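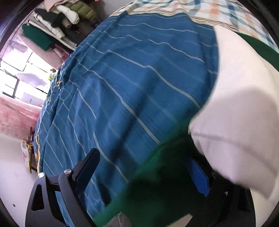

Blue striped cloth, plaid and a patterned edge, all on one bed.

BEDDING: THE SPRING CHANGEOVER

April is when most of us at Murent strip the beds and work out what goes back on. The nights in Plositz are still cold enough for a cover, but the heavy winter layers start to feel like too much by early morning. Every year we get the same few questions about how to wash, fold and store the big pieces, so this item covers them in one place. If you kept last year's newsletter, the part on drying has changed and the rest is mostly the same.

Sorting before you wash

Take everything off the bed before you decide what needs washing. Covers that have been layered since fall tend to get pulled into each other, and it is easy to miss a pillowcase that has worked its way down to the foot. Shake each piece out of a window or over the back railing.

Make 3 piles: whites and creams, strong colors, and anything with a border or a trim. The last pile is the one people skip. A cloth with a printed or woven edge often has two or more fabrics sewn together, and they may not shrink at the same rate. If you wash it hot with the plain sheets, the edge can pucker and the cloth will never lie flat again. Wash that pile cool and on its own.

Deep blues and dark greens should go in separately the first few times. Test a new one by pressing a damp white rag against an inside seam for a minute. If color comes off on the rag, wash it alone until it stops. Plaids with a white ground are the ones that suffer when this goes wrong, and we have not found anything that reliably takes blue dye back out of them.

The laundry room

The large washer is the one on the left as you come in. It will take a double cover plus a sheet, or up to 3 light covers without anything else. Do not push in more than that. An overloaded drum leaves soap in the folds, and you will see it as stiff white streaks when the cloth dries.

The code for the laundry room door is now 955. The old code stopped working at the end of the winter. Please don't prop the door open with the detergent tub.

A wash on the large machine is still 89 tokens on the building card. The small machines have not changed either. Cards can be topped up at the front desk in the morning or at the Urban Street entrance after 5 p.m.

Powder or liquid is fine. We ask that you use half of what the box says, as the water here is soft. Skip fabric softener on anything you want to use as a summer layer. It coats the threads and makes thin cotton feel clammy on warm nights.

Drying

Last year we told people to line dry everything. That was fine for sheets but did not work well for the thick covers, which stayed damp in the middle and began to smell. Our advice now is to line dry anything you can see daylight through and to put the rest in the dryer on low, then finish it over two lines so that air gets to both sides.

Hang striped and checked cloths with the pattern square to the line. If they hang at an angle while wet, they dry at that angle, and the stripes will run crooked across the bed until the next wash. Bring dark colors in before the afternoon sun reaches the yard. One summer of full sun is enough to leave a pale band where the line was.

Mending

While everything is off the bed, run your hand along the borders and look at the corners. Corners take most of the pulling when a bed is made and are usually the first place to go. A few stitches now will save having to replace the whole edge. Use thread that matches the border and not the middle of the cloth.

If a cover has thinned in the center but the edges are good, it can be cut down. A worn double makes a decent single, and a worn single makes two pillow covers and some rags. The sewing table on the second floor is free most evenings. The machine on it is threaded with white, so bring your own spool if you need something else and put the white back when you are done.

Folding

Large covers are easier to fold on the bed than in the air. Spread the cloth out, smooth it from the middle toward the sides, and fold it in half lengthwise. Smooth it again. Fold it lengthwise once more, then bring the ends in to meet and close it like a book. If one side has slid off and gathered on the floor side of the bed, pull it back up before you start, or the fold will be thick at one end.

Put the patterned edge on the inside if the cloth is going into storage and on the outside if it is going on a shelf. On a shelf you will want to see which one it is.

Loose pieces such as pillowcases can go inside the fold of the cover they are used with. Then you have a full set when you reach for it in the fall.

Storage

Storage bags are at the front desk. They come from Sernix, in one size, and each holds a folded double cover with a little room left over. Write your apartment number on the tag and the contents underneath it. "Blue stripe, green sheet" is enough. "Bedding" is not much help in October.

Bags go on the basement shelves, off the floor, with the zipper facing out. Everything has to be fully dry before it goes down. If you are unsure, leave it over a chair for another night. Cedar blocks are fine in the bags. Mothballs are not, as the smell gets into everyone else's things.

Giving bedding away

The linen drive runs through the end of the month. Last spring it took in 2,000 pieces from all the buildings together, mostly sheets and light covers. Mismatched sets are welcome, and so are single pillowcases. Please wash them first and leave them folded in the bin by the mailroom. Pillows and mattress pads can't be accepted.

Anything torn or badly stained can go in the rag box next to the bin.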